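Reading the Grain: Notes for Week 2
Introductory Furniture and Timber Appreciation, Flostamside Evening Programme
Last updated: May 2024

Welcome back, everyone, and thank you for bringing in so many offcuts last time. I've written these notes out a bit more fully than I meant to, as a few of you asked for something to read on the train home, and once I get going on timber I'm rather hard to stop.

Let's begin with what grain is. A tree grows a new layer of wood just under its bark each year, and in places with a proper winter that layer has two parts: a paler, more open band laid down when growth is quick, and a darker, denser band laid down as it slows. When you look at the end of a log you see these as rings. When you look along a board you see the very same rings, only sliced lengthwise, and the pattern depends on where the saw went through.

If the board is cut so the rings meet its face nearly square on, the lines run straight and close together. We call this quartersawn. If the rings lie flatter to the face, you get the big arches and flame shapes that people often call cathedral grain, and that's plainsawn, or flat sawn. Plainsawn boards waste less of the log, so they're cheaper, but they're also keener to cup as the seasons change. My grandmother's sideboard had a plainsawn top that you could have served soup in by the end of a dry summer.

Now, colour and light. Before you decide what shade a surface is, move your head. Walk to the other side of the table if you can. A smooth surface throws light back at you, and the patch under the lamp can look almost white while the rest keeps its honest colour and all its lines.
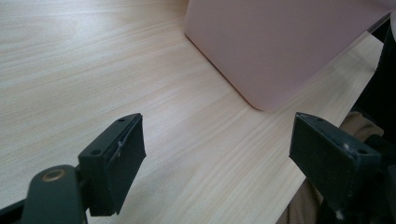

Fig. 1. Fine streaky grain on a pale tabletop, washed out by glare at upper left and clearer lower down.

It's worth spending a few minutes doing this at home with the kitchen table in the morning and again after dark. Ifor Gwynne, who taught me, used to make us draw the same board by a window and then by a lamp, and the two drawings hardly ever agreed. I grumbled about it at the time – I was nineteen and wanted to be using a chisel – but I've come to think it was the best hour of the course.

A word on sanding, as it came up at the end of class. Work with the grain, always, and don't skip grits because you're bored. Scratches left across the lines will hide quite happily until the finish goes on, and then they'll be all you can see. Wipe the dust off between grits, too, and have a cup of tea before you decide you're finished.

For next week, please find one wooden surface you pass every day and make a pencil rubbing of it, a hand's width or so across. Write underneath whether you think it's plainsawn or quartersawn, and have a guess at the species if you're feeling brave. Wrong guesses are very welcome. The reading is the first chapter of the Ceswood booklet, up to the drawings of the log.

Comments

Albane Millet: I did my rubbing on the old bread board and the lines curve right round at one end. Does that make it plainsawn, or did I just slip with the pencil?

Gridau_bench: Could we have a bit on veneer some week? My desk looks quartersawn on top but the edges don't match at all.

Rey: The tea advice is sound. I skipped a grit on a shelf last October and I'm still looking at it.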